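Warehouse and Logistics Workers Board > Automation and New Systems
Thread: Sorting machine at our site, what happened with your hours?

bello_o
Posted Wednesday, 6:40 am
Good morning to all. I work in a storage and packing warehouse, we are a small site with nine people on the day shift. In April the company Tumard will install a sorting line from Fultia. The manager told us it can handle 4000 parcels in one shift. He also told us that no person will lose the job, but he did not say anything about hours. I would like to hear from people who already had this at their work. What did it change for you?
Bello Oyewole

gate8
Posted Wednesday, 7:15 am
We have had a line for two years. Same promise from the manager. It is true that no one was fired, but when people left, their places stayed empty. Ask for the plan on paper.

ModupeC
Posted Wednesday, 12:05 pm
I don't agree fully with gate8. At our place (Nernilcombe, the old building) I was on the sorting table for eight years and my shoulders were very bad. Now the line does the sorting and I do the feeding and the checking. My hours are the same as before. I sleep better.
What I miss is the talking. At the table we were standing face to face, and now each one has a station and a screen. It is a small thing for the manager but for us it is not small.

dauda_nights
Posted Wednesday, 9:50 pm
Modupe, I am happy for your shoulders, but you are on days. On nights we have two people for the whole line. When it stops, the screen says "call technician" and the technician comes at 6 in the morning. So we sort by hand until then, and the target stays the same. In my opinion this is worse than having no machine.

ModupeC
That is a problem of your management, not of the machine.

dauda_nights
The machine and the management came together in the same truck, my friend.

gate8
Both of you are right, I think. Bello, please ask who may restart the line after a stop. We fought one full year for this permission, and it changed more than the machine did.

bello_o
Thank you, I wrote this down. I am also thinking about the part before the line. The pallets, the carts, the boxes with open flaps - all of this is still hands, and the manager speaks only about the sorting.
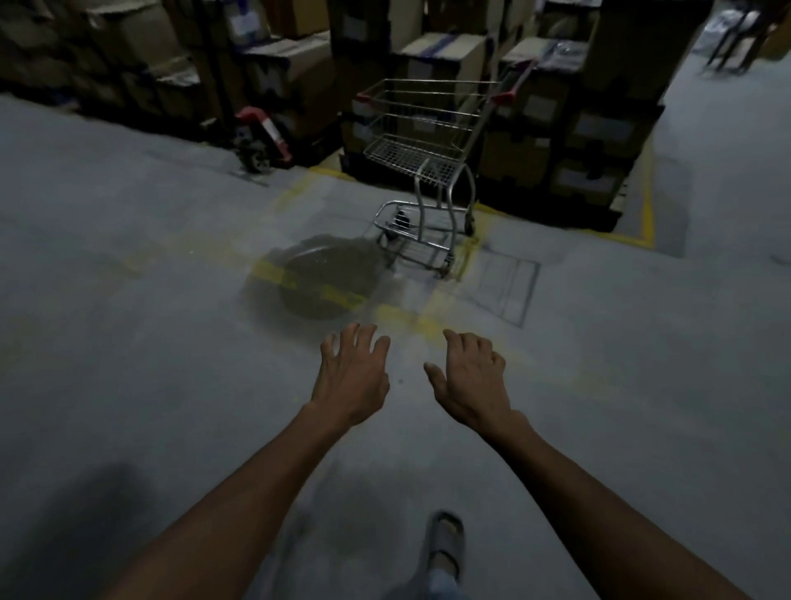
lenka_p
Does the sorting line also take boxes that are torn or open?

ModupeC
Ours sends them out to a side table, and a person must tape them and put them back by hand. Count this work when you talk about staff, because at our place it was forgotten in the plan.

dauda_nights
On this one I agree with Modupe. On a bad night the side table is a full job for one person.

bello_o
Then I will ask three things at the meeting: the hours on paper, who can restart, and who is at the side table. I will come back here and write what they answered.

gate8
Ask also about training in paid time. They wanted us to watch the videos at home.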